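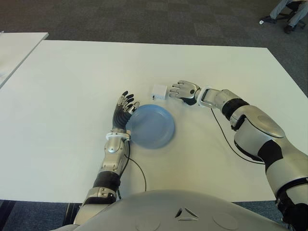 A reader of the old version left a comment saying the list was too long for a two-bedroom cottage and that the smoke alarms should come first, before anything in the kitchen. Fair point, and I've moved them up. It's still long though, sorry!

Loro Cottage – changeover safety check, July version

Smoke alarms
Press and hold the button on each one: hall, landing, back bedroom. All fine this time. The landing one is a pain to reach (you need the step stool, and the stool wants to be square on the boards, not half on the rug). I've put a new battery in the hall one anyway as it had started chirping at four in the morning, which didn't do much for our reviews.

Carbon monoxide alarm
Tested, fine. It lives on the shelf across from the stove. Guests move it to make room for their books, so check it's still there and hasn't ended up in a drawer.

Stairs
The beam over the turn has 1694 carved in it and people look up at it instead of at their feet. Handrail solid. Third tread from the top has a bit of give in it, no worse than last month. White strip along the edge is peeling at one end – to do.

Kitchen
Kettle lead, toaster lead, plug on the fridge: all looked over, no scorch marks or splits. Fire blanket on its hook by the back door and the tabs hanging down where you can grab them. Crockery gets a finger run round the rim and anything chipped goes in the bin, however nice it is. I threw out two bowls and a jug and I was fond of that jug.

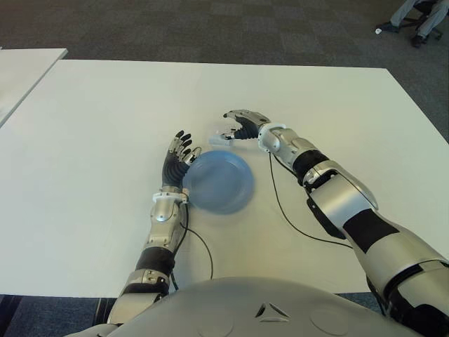
Blue plate on the big white table.

Heaters
The spare one is a 2000 watt Jorkitz and it goes straight into the wall, never into the extension. I've written this on a label and stuck it to the heater, and then a bigger label. Clicked off when I tipped it, good. Grille hoovered, there was a surprising amount of dog in there.

Windows and outside
Restrictors on both upstairs windows, tight. Back bedroom one had a loose screw, done up. Path is slippy by the water butt and needs a scrub before autumn. Outside light comes on when you walk past, goes off again, comes on for next door's cat, all as normal.

Meter cupboard
Electric reading ended in 352. Trip switch tested with the button and it dropped straight out – reset the oven clock afterwards, I always forget. Nothing stored in there that shouldn't be, apart from one umbrella. Moved.
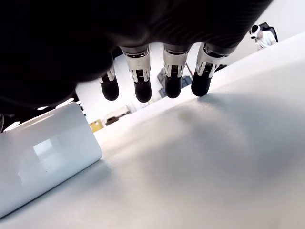 Do I need to empty the log basket every changeover?
Only if it's been left touching the stove. Otherwise top it up and keep a good arm's length of clear hearth in front.

First aid box
Plasters low again, they vanish. Eye wash in date. The Wendt burn gel is past its date so I've taken it out and put it on the shopping list, along with a finger bandage and some tape.

Paperwork
Guest folder has the fire page at the front with the postcode in big letters. I redid the map to the meeting point by the gate, as the old one still showed the hedge we took out. Spare keys: back on the hook, both sets.

Still to do
Stair strip. Path. Burn gel. Ring the chimney sweep, who is booked up for ages, so try him early in the morning before he's up a ladder.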